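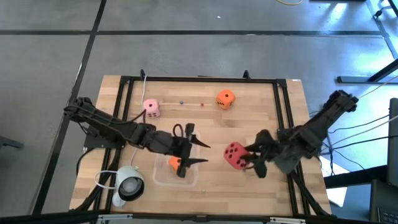

Oltano has pulled one of its direct burial cable lines from distributor shelves while it checks a batch of jackets, the company said in September. The cable is Hirnari, the gel-filled Cat6 that a lot of small installers use for barns, gate cameras and detached garages. Only the 1000-foot spools are affected. Shorter boxed lengths stay on sale. Indoor patch and flexible equipment cable is made on a different line and isn't part of this.

The problem is the outer jacket. Oltano says some spools left the plant with a wall thinner than spec in places, enough that ground water could get in at a tight bend. The gel should hold it back for a while. How long, the company wouldn't say.

Ener, which distributes the line in 11 states, stopped shipping the same afternoon. Counter staff were told to set aside anything with a jacket code starting HR5. The code is printed every few feet next to the length marking, white on black, and it rubs off pretty easy so check more than one spot.

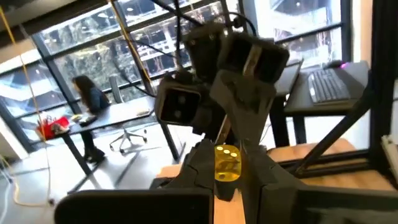 Spools that haven't been opened go back for full credit. Opened ones are messier. Oltano will take them if at least 100 feet is left, and wants a photo of the jacket print plus the original receipt. Cable already in the ground is a case by case thing for now. Installers are being asked to hold off on digging anything up until they've heard back on there claim.

"I've got 35 gate jobs on that cable," said Warrick Doolan, who runs a two-truck outfit and buys most of his wire from Ener. "Every one tests fine today. Ask me after the spring thaw."

Doolan has switched to Ragab's tape-wrapped cable for the time being. Costs more, stiffer to pull, but it was in stock – for now anyway. Ragab said orders were up and that lead times on black jacket have gone out to 5 weeks. Gray is quicker. 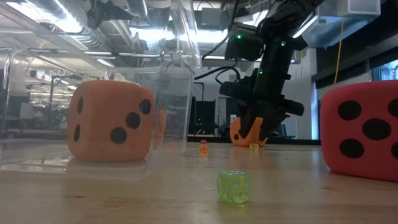 Shielded Hirnari was made on the same line but with a different jacket compound. Oltano is testing that too and hasn't stopped sales. Ener is holding its own stock back untill the results are in.

Claims go through the distributor, not the plant. Have the jacket code, the footage markings at both ends and the install month ready. Ener's wire desk opens at 7 a.m. and the phone line was backed up most of the morning, so email is probably faster.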